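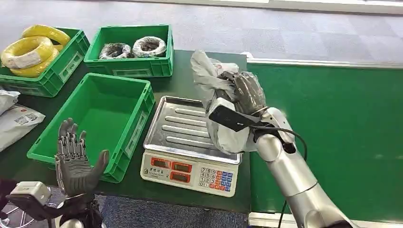 Cable weighing bench, Iturra workshop

Page updated 1/6/23

The gallery covers the check-weighing station used for bagged cable at the Iturra workshop. Coils are cut, wound and bagged in the next room, then weighed one at a time before they go to the packing shelf. Weight is a quick check on length. A coil that was cut short will usually show up on the scale before anyone needs to open the bag and measure it.

The station was set up in August to replace a hanging scale, which was slow to settle and hard to read from the side. The bench layout has stayed the same apart from the position of the crates.

Scale
Digital, with a stainless steel tray and red LED readouts on the front. The number keys are to the right of the readouts. The tray has raised edges and raised ridges across its surface. Zero the scale with the tray clear, and again after any change of work surface.

Work surface
Dark green worktable. The scale sits in the center so that crates can stand behind it without touching the tray. Contact between a crate and the tray is the most common cause of a drifting reading — check this first, then check that the scale is level.

Bagged coil
Dark cable in translucent gray plastic. Loose plastic at the top of a bag should be kept off the table during weighing. A flap that rests on the bench takes part of the load and the reading comes out low. Lower the coil onto the middle of the tray and let go fully before reading.

Crates
Green plastic, three in use. The one nearer the scale has a white label holder molded into the front. The one farther back holds wrapped coils, one dark and one banded white and dark. Different cable types may share a crate as long as each coil keeps its own wrap.

Target weights
The standard Murar coil is listed at 436 g including the bag. The Kekex coil is listed at 501 g. Both figures are for gray bags; clear wrap is lighter and has its own line on the job sheet. The allowance is 8 g either way. Anything outside it goes back for a length check and is not reweighed in the hope of a better number.

Test weight
A 2000 g test weight is kept in the drawer under the bench. Use it at the start of each shift and write the reading in the log. Wipe the tray with a dry cloth first.

More galleries from Iturra: cutting table, winding stand, Jerkska label printer, packing shelf.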